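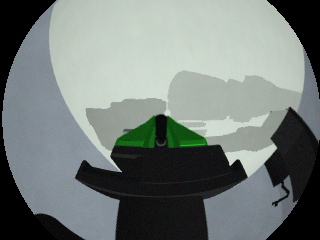
Can an ordinary walker follow a river from its spring all the way to salt water?

Most people who can manage a long day on their feet can do it, as long as they pick a short river and leave themselves enough days. The Tostel takes six, and it is a wonderful river to start with.

I walked it last May, top to bottom, with a pack I had stuffed far too full and a pair of shoes I still love. I had crossed the Tostel by car a hundred times before that. It was a green sign, a bridge rail, a flash of brown water and then the gas station. On foot it's a completely different thing, and I have been talking people's ears off about it ever since.

The spring sits at 2,523 feet, in a wet meadow above the last farm road. I had been picturing a pool with ferns around it, maybe a stone basin. What I found was a patch of moss that squelched a little more than the moss next to it. I walked around it twice looking for the real one. Then I knelt down and heard it, a small ticking sound under the grass, and a few yards downhill there was a thread of water no wider than my thumb. I was thrilled! I followed that thread the way you'd follow a kid running ahead of you at the fair, losing it under roots and finding it again, and by lunch I needed a real jump to get across.

The first day is the roughest. The path isn't always a path up there, and the stream drops fast through spruce and big tumbled rock. You use your hands. You also stop a lot, partly to breathe and partly to look into the pools, where the water is so clear that I kept misjudging the depth. I put my foot in one that I took for ankle deep and went in over the knee. If you go in May, bring a second pair of dry socks and keep them somewhere you can reach without unpacking your dinner.

I slept that night at the foot of the falls, in the little campground with the tin-roofed shelter. Sleeping next to falling water is something people seem to either love or hate. I slept like a log. The couple in the next tent told me in the morning that they'd been up since two.

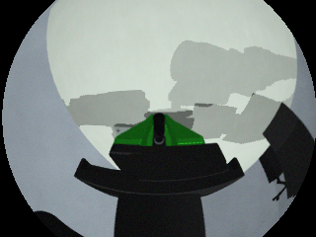

Computer rendering: a bright green component on a black gripper.

Below the falls everything relaxes. The valley opens, the spruce gives way to maple and then to alder, and the river starts to do the thing I had really come to see, which is wander. On the map it looks like somebody dropped a piece of yarn. From the bank you walk half an hour around a bend and come out across from the same red barn you passed before, with only a strip of pasture between you and where you were. I thought this would drive me crazy. I ended up looking forward to the bends, and I started guessing what would be around each one (heron, no heron, fallen tree, cow).

The trick to a meander is reading the two sides. The outside bank is steep and raw, and that's where the swallows dig their holes. The inside bank is all gravel and sand, built up a little more with each flood, and it makes the best lunch spot you could ask for. Once you know to look for this you'll see it on every creek you ever cross. I point it out from the passenger seat now, whether or not anyone has asked.

Kudstead comes at the end of the second day, or the middle of the third if you take your time on the gravel. It's the first real town on the river and it turns its face to the water, with a long row of back porches and a footbridge at each end. There used to be mills here, and you can still walk along the old race, a narrow channel cut in the stone that leaves the river above town and comes back to it below. The water in it barely moves. Turtles have taken over the whole thing. The town has a good hardware store, a laundromat, and a diner that opens at five in the morning and will fill your thermos for you.

I stayed two nights in Kudstead when I'd only planned one, and I'd do it again. The rest day let my heels recover, and it gave me a whole afternoon with the flood marks. They're cut into the side wall of the library, a column of short lines with a year next to each. The lowest is at my shin. The highest is well over my head, and I'm not short. I stood there trying to picture the street full to that line, and then I turned around and looked at the river, which was going by politely with a duck on it.

Do talk to people in the river towns. Walking is a great way to get talked to, far better than driving, and it works best if you're looking a bit lost. I was told where the bank had washed out, which dog was all bark, and that I should absolutely not trust the stepping stones at the old ford. All of it was good information. I also heard at least three different opinions on where the Tostel gets its name, and I won't get into the middle of that one. 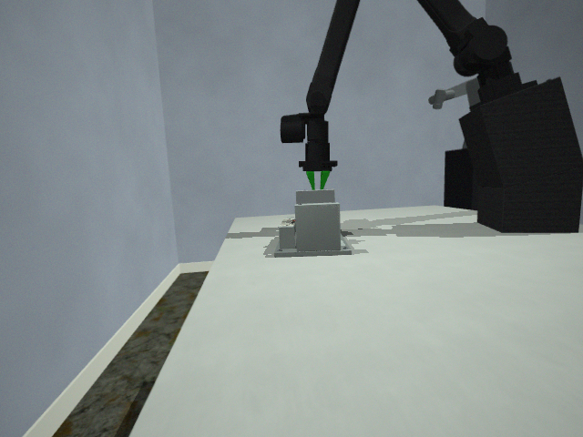 One reader, writing after our short note on the walk last fall, thinks we all go the wrong way. Rivers should be walked uphill, the letter says, from the mouth to the spring, "so that the water gets cleaner and the company gets thinner every day." The same reader has done it in that direction twice and says the last morning, up through the moss, is worth all the flat miles that come before it.

I can see the appeal, and I may well try it. But I'd miss the feeling of being carried along. Going down, you and the river are on the same errand. It picks up a creek and gets bigger, and you feel you had something to do with it. By the fourth day I was greeting each new stream as it came in, and I was a little jealous on behalf of mine when the Lockyer joined, since the two are close to the same size and it's not obvious which one ought to keep its name.

That meeting of the waters is the prettiest spot on the whole route, to my eye. The Lockyer comes down from limestone country and runs pale, nearly milky after rain, while the Tostel by then is the color of tea. They don't mix right away. They slide along side by side in the one bed, brown on the left and pale on the right, with a wobbly seam down the middle that you can follow from the bank for a good long while. I sat on a log and ate an entire bag of dried apricots watching it, and I'd like to have that hour back again.

Below the Lockyer the walking is easy and the sun is strong. The trees step back from the bank and the path runs along the top of a grass levee, straight and open. Wear a hat. Fill your bottles at the campground, as the next tap is a long way off, and don't plan on filtering river water down here, with so much plowed ground draining into it. If it's windy the levee can feel endless. I had one gray afternoon of it with the wind dead in my face, and I won't pretend I enjoyed that part, though the larks plainly did.

You smell the sea before you see it. I noticed it on the fifth evening while I was putting up my tent, a whiff of mud and salt, and I had to sit down for a minute and let it sink in. The next morning the river was running backward. I'd read about the tide reaching this far up, so I knew to expect it, and I still stood there with my toothbrush in my mouth watching sticks float the wrong way.

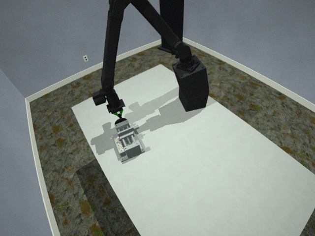
Timing matters more on that last stretch than on any other. The path through the marsh is a boardwalk for most of its length, and the low end of it goes under at the highest spring tides. Check a tide table before you leave home and write the times on the back of your map. If you do get caught, wait it out at the bird blind, where there's a roof and a bench. Bring something to read.

The marsh itself is worth all the fuss. The grass is taller than you are in places and it hisses in the slightest breeze. Little channels come wriggling in from both sides, each one with its own bends, its own steep outside bank and soft inside one, the whole river in miniature. Crabs the size of a quarter duck into their holes as you come along and pop up again behind you.

The river meets the bay at Dillitz, which has a harbor wall, a fish shack, and a bench that faces exactly the right way. There's no grand sign. The water just gets wider until it isn't a river any longer. I'd carried a small jar from the spring, filled on the first morning, and I poured it in off the end of the wall. Then I ate fried clams and waited for the bus.

If you go

The walk takes 6 days at an easy pace, with 3 campgrounds spaced along the upper half and rooms to rent in most of the towns below. The path is signed from the falls to the harbor. Above the falls you'll want a paper map, and you shouldn't count on your phone.

May and early October are the best months. In midsummer the levee is hot and the marsh is full of mosquitoes. In winter the boardwalk is closed.

The steepest day is the first one, with a drop of up to 523 feet in a single mile just above the falls. Poles help a lot on that part. If your knees complain on the way down stairs, you can start at the falls campground and skip it.

A bus runs from Dillitz back to Kudstead twice a day except Sundays. Buy your ticket on board, in cash. Sit on the left going back, and you'll see the river most of the way.

Published 2024-03-19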